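The Buckle Weeks

I have worn a watch every day since I was eleven and I could not tell you, under oath, how I put it on. My hands do it while I look for my keys. Since February I have been paid to know, and I'm getting worse at it. Yesterday morning I stood in the hallway with the strap half through, thinking about wrist angles, and missed my bus.

The job, for those who skipped the last few posts: I sit at a bench at Conell and drive two robot arms by hand. There is a pair of small handles in front of me, and whatever I do with the handles the arms do a moment later, with less conviction. Everything gets recorded. Get through the task enough times and the recordings go off to Vitalii Yatsenko, who feeds them to the model and comes back the following week to tell us, very politely, what bad habits it has picked up from us.

We have done cups. We have done lids, and a long and fairly happy stretch of folding dishcloths. Now we are on watches, and the mood has changed.

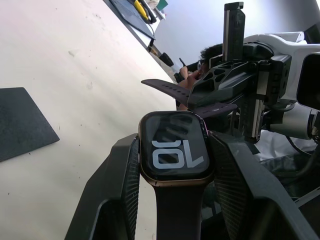 No. 4

Picking up a watch is the easy part, or so I told Zoriana Antoniuk when she handed me the task sheet. Left arm comes in, fingers close on the sides of the case, up it goes. The textured pads hold it nicely. I did my first ones with a certain swagger. Then the sheet says "present strap to second arm," three words fewer than it needs for that amount of grief.

A strap doesn't stay where you put it. It has opinions left over from the last wrist. You lift the case and the two ends swing off in whatever direction they like, and the second arm has to go and find one of them, in midair, with fingers that feel nothing at all. I feel nothing either. That was the thing I hadn't understood about remote driving until I was doing it for hours a day: you lose touch completely and have to get by on looking. I squint. I lean. I have caught myself sticking out my tongue like a kid cutting along a dotted line. Bereket Mamo, at the next bench, hums. He says he doesn't.

Our target for this task is 700 good runs. A good run means the strap gets picked up, brought round, fed in, and nothing hits the table harder than it should. If you drop it and recover cleanly, that counts too, and Vitalii is weirdly fond of those. He says a robot that has only ever seen things go right stands there like a guest at the wrong wedding the first time they don't. So a few sessions a week we fumble on purpose. I would like it noted that fumbling on purpose is much harder than fumbling, and that mine were rejected for looking staged.

The speed thing is the other humiliation. When I started I drove the way I'd do the task myself, quick and a little sloppy, and the playback was a mess of tiny corrections. Zoriana sat me down with two of her runs and two of mine. Hers looked dull. The arm went to the place, it stopped, it closed, it moved on. Mine looked like someone swatting a wasp in a phone booth. "It learns all of that," she said, meaning the wasp. I went back and slowed down, and then slowed down again, until I was so calm that Bereket asked if I was feeling all right.

What I do now, in case any of you are headed for this line of work (Pastura is hiring, I hear, and they have better chairs):

I decide where both arms are going before I touch the handles. I keep the idle arm still, even when it itches. I come in to the strap from the side where I can see the fingertips, which sounds obvious and took me most of a week. And I stop between steps long enough to say a word in my head. The word is "potato." Zoriana uses "Dremier," which is the company that made the handles, and she doesn't say it kindly.

Small metal parts get a paragraph of their own.

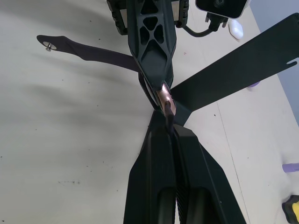
I can usually get hold of one on the second or third try, and then comes the question of whether I've got it by the right bit, at the right tilt, and the answer is no. With my own fingers I'd just roll it a quarter turn and never know I had done it. With these I have to put it down, let go, back off, come in again from somewhere else, and try not to sigh into the room mic. My best theory is that most of what hands are for is this little rolling business, and that I have been taking the credit for it as skill.

Valentyna Bilyk, who has been doing this longer than any of us, told me on Tuesday to stop aiming for the part and aim for where the part was going to be when the fingers closed. I nodded as if that were a sentence. Then around four in the afternoon I did it, once, by accident, and the whole sequence went through like butter. I looked over to see if she had noticed. She was eating a pear.

As of last night I'm at roughly 100 accepted runs, which leaves the rest to be shared among people who are better at this, plus Bereket. Vitalii has promised to run the first trained version on the bench once we're far enough along for it to be worth the electricity. I've asked to be there. I want to see whether it stops between steps for exactly as long as it takes to say potato.

Comments are open again, by the way. Zakhar Zakharchenko, I read your email about the dishcloth post, and yes, I do fold mine in thirds at home now. Next time I'll write up the Nechyporuk visit, if I can find my notes. They're in the pocket of the other coat.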